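Measuring standby power in a rented house

The electric bill for the Korkedstead house went up in May with no change in habits that I could identify. Before blaming the rate, I wanted a number for the base load: what the house draws when everyone in it is asleep and nothing is being used on purpose.

The method is old and cheap. Read the meter before bed, read it again before anyone touches the kettle, subtract, divide by hours. Our meter has a digital display that cycles through several registers, and only one of them is cumulative energy. I wrote down the wrong register for the first two nights, so those readings are gone. The third night gave a usable figure, and over a week of nights the mean came out at 200 watts with the refrigerator included.

The refrigerator has to be separated out before the rest means anything. A compressor cycles, so a spot reading of its power is useless; it has to be integrated over at least a day. I used a plug-in energy meter, a Claston, borrowed from Derek Mapplebeck, and left it in place for a full day and night. The average was 60 watts. That is a little high for the size of the unit, and the door seal on the hinge side is stiff enough that I suspect it. I have not replaced it yet. The landlord's position is that a seal is a consumable.

That leaves 140 watts to account for.

The procedure from here is subtraction. Turn off one breaker, wait, read, turn it back on. Ours are labeled in pencil by someone who did not finish, and the circuit marked "back" feeds the back bedroom, the hall light and, for reasons of cable length I assume, half the kitchen. I made a new chart as I went. If you do only one thing from this post, make the chart.

Once a circuit is known to be carrying something, the plug-in meter goes on each outlet in turn. Outlet strips need some care. Metering the strip gives you the total for everything on it, and you then have to unplug items individually to split that total up. A bare strip with no indicator lamp and no surge components should read zero. One with either may read something small, often below what a cheap meter can resolve.

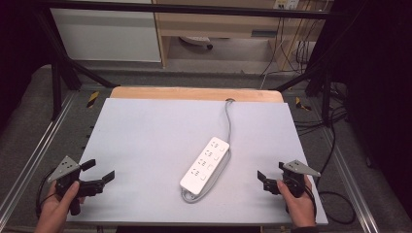
Resolution is the main weakness of the cheap meters. Most of them are specified as a percentage of reading plus a fixed number of digits, and at the bottom of the range the fixed part dominates. A phone charger with no phone attached may show 0.0 or 0.4 depending on the minute. The workaround is to measure it on top of a known resistive load. I used an old incandescent lamp, took the reading with and without the charger, and took the difference. Do this several times. If the differences scatter more than the value itself, write "small" in the table and move on.

Power factor is the other trap. A switching supply at idle can draw a current that looks alarming on a clamp meter while using very little real power, and the utility bills a house like ours for real power. Yasuo Kikuchi wrote to me after the last post to say that his clamp meter had found "a huge leak" in his television. Volts times amps gave him a figure several times larger than the watts. I asked him to repeat it with a meter that samples both waveforms, and the leak went away.

The big items in our house, in descending order: the cable box, which uses nearly the same power off as on; the router and modem together; a subwoofer with an auto-standby circuit that never enters standby; and the doorbell transformer, which is warm to the touch and has presumably been warm since it was installed. The long tail is clocks, chargers and the display on the range.

The cable box went back to the provider. The subwoofer is now on a switched outlet. I left the router alone. Hamdia Moges, who has the other bedroom, works with people several time zones east and gets up at 4 a.m. for calls, and a timer on the router was vetoed before I had finished the sentence.

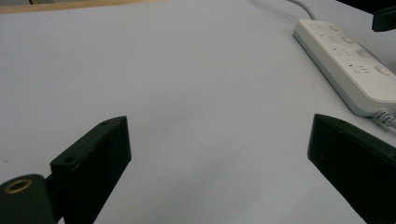 Tabletop and gripper fingers.

After the changes the overnight mean was down to 138 watts, refrigerator included. The saving is 62 watts, and over a year of 8,760 hours that comes to 543 kWh. Multiply by your own rate. The calculation assumes that the load is constant, and for these items it nearly is.

Still open: the door seal, and a residual of 9 watts on the hall circuit that I can't assign to anything. Snædís Eyvindsson suggested a smoke detector transformer above the ceiling. I will look when I have a longer ladder.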